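Trumex Runway and Stage Deck System

Product overview

The Trumex deck system is a modular raised floor intended for pageants, fashion presentations, film premieres, award evenings and televised talent contests. It is supplied by Bramow to event producers, broadcasters, hotels and civic halls on a sale or hire basis. The system consists of load-bearing deck modules, adjustable legs, edge fascia, stair units and a choice of walking surfaces, all of which may be ordered separately or as a complete runway package.

The system was developed for productions in which performers and contestants walk in high heels and long gowns under strong light, often while being filmed from a low position. For this reason particular attention has been given to the joints between modules, to sound underfoot and to the way in which the surface reflects light. A customer planning a concert stage with heavy rolling loads should consult the Bramow technical desk before ordering, as a different product may be more suitable.

Standard runway package

The standard package provides a straight runway with a square turning area at the audience end. It includes all deck modules, legs, clamps, leveling feet, black fascia cloth and one stair unit. A second stair unit is required where contestants enter from one side and leave from the other, and should be requested at the time of order.

The deck height is set by the choice of leg. Short legs are recommended for hotel ballrooms and restaurants, where guests are seated close to the runway. Tall legs are recommended for theaters and studios in which a camera track is to be laid alongside. Legs of different lengths must not be mixed within a single runway, except where the floor of the venue is stepped and a drawing has been approved in writing.

Walking surfaces

Three walking surfaces are offered. The first is a matte black finish, which is the usual choice for fashion presentations. The second is a gloss white finish, suitable for pageants and for evening wear segments, supplied with a protective film that should be left in place until the final rehearsal has ended. The third is the Hsiao range of natural wood surfaces, selected by customers who wish the stage to match the interior of a historic theater or a private residence.

Wood surfaces vary in tone and grain, and variation is not considered a defect. Customers ordering for broadcast are advised to request a sample and to view it under their own lighting, as pale woods can appear brighter on camera than they do in a showroom. Samples are returnable and are sent on request to any customer with an open quotation.
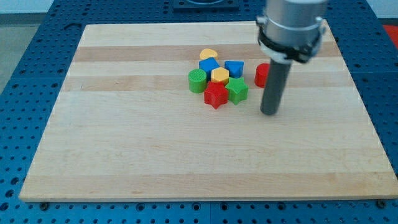

Pale wood board with a striped grain.

Surface modules are delivered in numbered sleeves. They should be unpacked in the order shown on the plan that accompanies each shipment and laid starting from the backstage end. The locking strips are fitted by hand. No adhesive is to be used on any Bramow surface, and the application of tape to wood finishes is limited to low-tack floor marking tape, which should be removed on the same day.

Sound and lighting

Each deck module is lined on its underside with an acoustic pad that reduces footstep noise. The pad is not removable. Where a presenter's microphone is to be used on the deck itself, the stage manager should arrange a sound check with at least one person walking the full length of the runway in performance shoes.

Edge lighting is available through the Vunditz accessory line. The Vunditz edge channel fits along the top of the fascia and accepts a continuous light strip in warm white, cool white or color-changing versions. Power and control cables run beneath the deck and leave through the backstage opening. The channel can be added to a runway already in service, and no drilling is needed.

Load, safety and inspection

The maximum permitted load for each module is stated on the plate fixed to its frame. This figure applies to an evenly spread load with all legs fitted and locked. It must be reduced where the runway is used for group dance numbers, and the table provided in the user manual should be followed. Guard rails are required on the backstage platform wherever the deck height exceeds the limit set by local rules. The audience side of the runway is customarily left open, and it remains the responsibility of the producer to confirm that this is permitted at the venue.

All hired systems are inspected on return and again before dispatch. Purchased systems should be inspected every 90 days while in regular use, and after any event in which liquid, confetti oil or artificial snow has been used on the surface. An inspection form is included in the manual.

Cleaning and storage

Black and white finishes may be cleaned with a damp cloth and a mild soap solution. Wood finishes should be swept with a soft broom and wiped with a cloth that has been wrung out well. Heel marks may be treated with the cleaning pad supplied in the accessory box. Wax, silicone polish and steam must not be used, as they make the surface slippery and will void the warranty.

Modules are to be stored flat, in a dry room, on the transport carts provided. Fascia cloths should be fully dry before they are folded.

Delivery, assembly and hire terms

A standard runway package can be assembled by a crew of four. Customers who do not have an experienced crew may engage Bramow technicians, who will remain on site through the dress rehearsal if requested. Venue access, parking and elevator dimensions must be confirmed on the booking form.

The standard hire period is 2 days, with extensions charged by the day. Deliveries for weekend events leave the warehouse on Thursday. Orders for the awards season should be placed early, as stock for February is limited and reservations are accepted in the order in which signed forms are received. A reservation may be moved once without charge if written notice is given before the equipment has been packed.

The hire system currently comprises some 62 deck modules. Larger productions may require more than one configuration to be combined, in which case a site visit will be arranged.

Quotations

Requests for quotations should state the venue, the desired runway length and height, the walking surface, the expected number of performers on the deck at one time, and whether the event will be recorded or broadcast. A floor plan should be attached where one is available. Inquiries regarding pageants, premieres and televised events should be addressed to Lai-ching Tu, Stage Products, Bramow.

Related items: Trumex stair unit, Trumex backstage platform, Hsiao surface sample set, Vunditz edge channel, transport cart, replacement leveling feet.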